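Open day at Reltska, or how I spent an afternoon watching a drawer

So I finally went to the Reltska open day! I'd been on their mailing list for ages and kept missing it, and then in March my sister-in-law said she was driving through Dudville anyway and did I want a lift. I did. She dropped me at the gate with half a bagel and a promise to be back by five.

If you've never been out there, the building is the old Mokura warehouse behind the feed store, and the sign on the road still says Mokura, so we drove past it 2 times. Parking is a gravel lot with one very deep puddle. Inside they give you a sticker with your first name on it and a map, and mine had somebody's phone number written on the back, which I didn't call.

They had 155 people signed up for the afternoon slot, and I think most of them went straight to the warehouse hall where the pallet machines are. I'd seen pallet machines. I wanted the humanoid, and the humanoid was down at the end of the long corridor in the mock hospital room. They've done a pretty convincing job in there – beige walls, bed frame, medical cart, the sort of floor that makes your shoes squeak. I got a little flashback to having my gallbladder out.

The person running the demo was Heiðrún Baldursdóttir, and she was terrific. She had a mug of tea she never got to drink and she answered everything, including a very long question from a man in a fishing vest about whether it could be taught to do his taxes. (No.) She told us the group had logged 1596 practice runs with the cart so far, and that 353 of those were only about drawers. I wrote that down in the parking lot later so I'd get it right.

What I liked best was the big screen on the wall, where they put up the views from the robot's own cameras. There's one in the head and then a little one by the hand, and you watch the cart the way the robot gets to see it. I asked if I could have a few pictures for the blog and she emailed them to me before I'd even found the coffee. Thank you, Heiðrún!

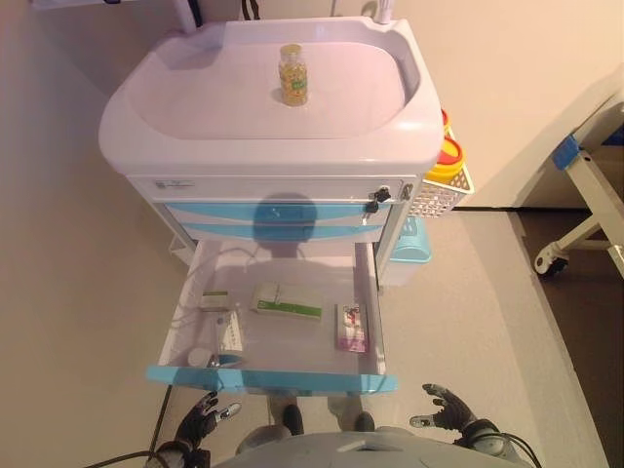
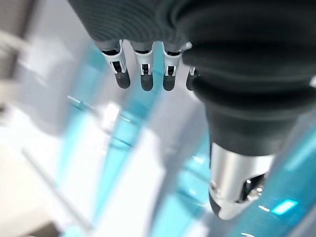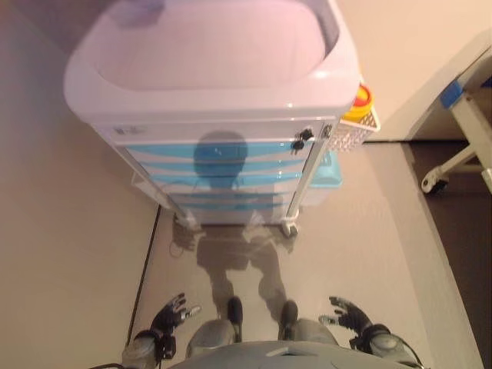

Robot's-eye views from the hospital room demo at Reltska. The middle one is from the small camera by the hand.

I kept looking at the fingers. Up on the screen in close-up they have these pale jointed bits with dark rubbery tips, and the thumb is a great shiny silver thing that looks like it came off a nice faucet. From the back of the room you'd just say "black hand" and leave it at that. I also got weirdly fond of the reflection in the drawer fronts, where you can make out the robot's own round head and shoulders. My phone does the same thing to me every time I try to photograph a toaster.

I asked why a drawer, out of everything in a hospital, and she said to go home and pay attention to how I open one. You tug, it sticks, you tug a bit differently, you stop before the whole thing lands on your feet. I've got one in the kitchen that needs a hip. She said small boxes are a headache too, especially when they're lying every which way in the bottom, and I thought of the medicine boxes and that coiled tube in the open drawer and figured I'd have trouble finding things in there myself.

A retired nurse standing next to me had opinions. She said that in her day the cart was never where you left it and the key was never with the cart, and could they please work on that first. She got a bigger laugh than the presenter in the main hall did.

They let us stay up to two hours, which sounded like a lot when I read it on the sheet and then went by in no time. I missed the talk by the Nørgaard people completely. I did catch the tail end of the Q&A, where somebody asked what happens if the power goes out and the answer was long and had a diagram in it and I'm afraid I drifted off toward the cookies. Oatmeal, a bit dry.

A couple of practical things if you're thinking of going to the next one. Wear layers, the corridor is freezing and the demo room is stuffy. Go to the hospital room early – by three there was a line out past the restrooms. And the gift table only takes cash, so I don't have a mug.

My sister-in-law was back at twenty to six, with the other half of the bagel gone. I talked about drawers all the way to the highway and she turned the radio on.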